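October 18, 2020

What a day! I have mud in both boots, a blister the shape of a bean and 322 caps in the ringbook, and I would do the whole thing again tomorrow if my knees allowed it.

We met at the Skovden car park while it was still dark. Marites Tolentino had brought soup in two flasks and Viorica Dervishi had brought the field guide with the broken spine, the one that falls open at the milkcaps whether you want milkcaps or not. It had rained all Thursday night and the wood smelled wonderful, that sweet rotten-leaf smell I wait for from April onwards. By the time we got to the first stile you could see waxcaps shining in the grass, scarlet ones, like somebody had dropped boiled sweets.

The plan was to do the lower transect as far as the stream, 30 stops, ten minutes at each. We managed 10 stops before lunch, which is hopeless, but how can you hurry past a ring of clouded funnels that goes right round a beech and out the other side? Marites paced it and wrote it down twice. Then Viorica shouted from the bank and there was a cluster of amethyst deceivers in the moss, properly purple, the best I have seen on that side of the hill. I lay down flat to look at the gills. Hence the mud.
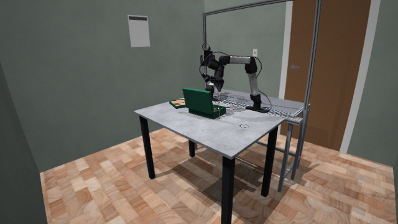

Work table with a green case and two robot arms

Soup by the fallen oak. Viorica thinks the brackets on it are older than our group, and she may be right – they have those lovely layered ridges, cream at the edge and nearly black where they join the bark. We argued about the little brown ones growing underneath. I said bonnets, Marites said something in the Galerina line and not to put them anywhere near the sandwiches. Spore prints tonight, on half white card and half black. They are under teacups on the windowsill as I write and I keep wanting to lift the cups and look.

After lunch we went faster. Stinkhorn by the gate (smelled long before it was found), puffballs, a very slimy porcelain fungus up in a dead branch with the light coming straight through it. I could have stood under that branch for an hour. We got to stop 22 and then the sky went a nasty yellow and we turned back along the Dretmont path, which adds a mile but stays out of the bog.

One odd one to chase up: a small greyish cap with a stem that bruised blue when I handled it, three together on a rotten stump. Not in the guide, or not on any page still attached to it. I have kept one in a pot with damp moss and will take it round to Viorica's on Tuesday, when she has the good lens back.

Must remember for next time: spare pencils, the long tape, dry socks in the car. Stops 23 to 30 still to do before the frosts come.

Bath now. Then one peek under the teacups.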